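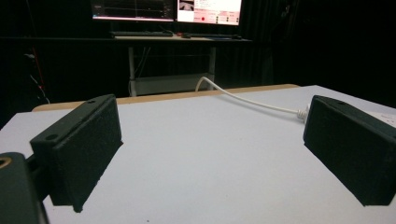 What's the best way to get power onto a worktable that doesn't sit against a wall?

Run one cable over the back edge to a power strip and plug everything else into the strip. I've tried the other ways and this is the one I kept.

The table is white and the top is matte. Every pencil line and bit of dust shows on it. I like that for work and dislike it the rest of the time.

Before this I had the strip on the floor. I had to crawl under the table to plug in a lamp, and the plugs collected lint. Meifang Du kicked the switch twice in one afternoon while I had unsaved work open. After that it went on the tabletop.

A white strip on a white table is easy to live with. The cable is white too. I didn't plan it that way, the store just had white.

Cable length matters more than the number of sockets. Measure from the wall outlet up to the table edge and across to where the strip will sit, then add enough slack for a loose curve. I bought one too short the first time and had to take it back.

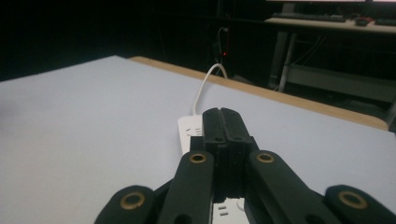

Leave the curve loose where it goes over the edge. I used to pull it tight with tape so it looked neat. The tape left a gray line on the tabletop that took most of a can of Anska cleaner to get off, and the cable still had a bend in it months later.

If the strip slides, put two dots of removable putty under it. Don't screw it down unless you're sure about the spot. Mine has moved four times since October.

Someone asked about fixed outlets set into the table. Chi-keung Yau has those on his bench at Kwan and he says they're fine until you want to turn the bench around. They also mean cutting a big hole in the top. I rent the room and the table came with it, so no.

What I plug in on the table: lamp, laptop, label printer when I'm doing labels. What I don't: the space heater. That goes straight into the wall. Same for anything else that makes heat.

Don't plug a second strip into the first one either. If you run out of sockets, get a longer strip.

The desk with the monitors has its own outlet behind it. I keep the two apart so I can switch the table off at the end of the day and leave the computer alone.

I hung the black curtain to keep glare off the screens. It does the job but the back of the room is dark now even at noon, so finding the wall outlet means using a flashlight. I put a strip of pale tape next to it, which helps a little.

Cleaning: unplug the strip, lift it off, wipe the whole top with a damp cloth, dry it, put the strip back. It takes nearly 7 minutes if I don't get distracted. Skip anything gritty. A matte top goes shiny where you scrub it and it doesn't go back.

Someone else asked where the table is from. The label underneath says Hulonwood and there's a 524 written next to it in marker. I don't know if that's a model number. If anybody has the same one and knows where to get replacement feet, let me know. One of mine is cracked.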